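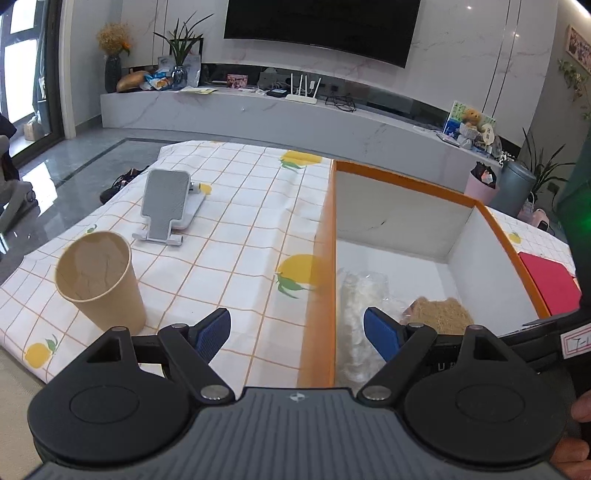

The Casside Open Day is a yearly public demonstration of robot teaching methods, held in the town of Stundamside. It is organized by Kushnir, a small automation workshop, and takes its name from Casside, the street where the workshop had its first rooms. The event is known mainly for its hand-held gripper sessions, in which visitors do household tasks with a gripper tool and the recordings are later used to train robot arms.

History

The first open day took place in July and was meant only for families of the staff. It had 46 visitors and one gripper. The following edition was moved to spring and opened to the public, and the spring date has been kept. The most recent edition was held on 24th March, a Sunday, and entry was free for everyone who had registered before.

In the early editions the demonstrations were given in the workshop itself, behind a rope. Visitors complained that they could see little and touch nothing. Kushnir then began to hold part of the program in furnished living rooms in Stundamside, where small groups could sit close to the table. The workshop remains open on the same day for those who wish to see the robot arms.

Gripper sessions

The tool used in the sessions is held in one hand and has two fingers which open and close. The person holding it works as the robot would have to work, with two fingers only. Most visitors find this harder than they expect, and the first attempts are slow.

A session begins with a short explanation by the host. After this each visitor receives a task with common objects, such as paper cups, phone stands, small bags and boxes. Packing tasks are the most popular. A box has walls on all sides, and the fingers must come in from above at a suitable angle. Soft packages are considered more difficult than hard ones, as their shape changes when they are gripped. Each task is repeated several times with the objects in different positions.

Patterned tablecloths and normal room furniture are left in place during the sessions. According to the organizers, a robot which has learned only on a plain surface may do badly in a real home, and for this reason the rooms are not specially prepared.

Recordings

The recordings are collected under the project name Skeltorer, which is also the name of the software used to sort them. Every recording is checked by a member of staff before it is accepted. Those in which an object is dropped are stored separately and are not thrown away. After the last open day the collection contained 3644 accepted recordings. The original aim of the project had been 1000.

Visitors may ask to have their recordings removed. The request must be made in writing to the workshop.

Workshop program

In the workshop 2 robot arms are shown at fixed hours. They repeat tasks learned from earlier recordings, mostly picking up a cup and putting it down in another place. Questions are allowed during the demonstration, but visitors have to stay behind the yellow line while the arms are moving. Children are admitted together with an adult.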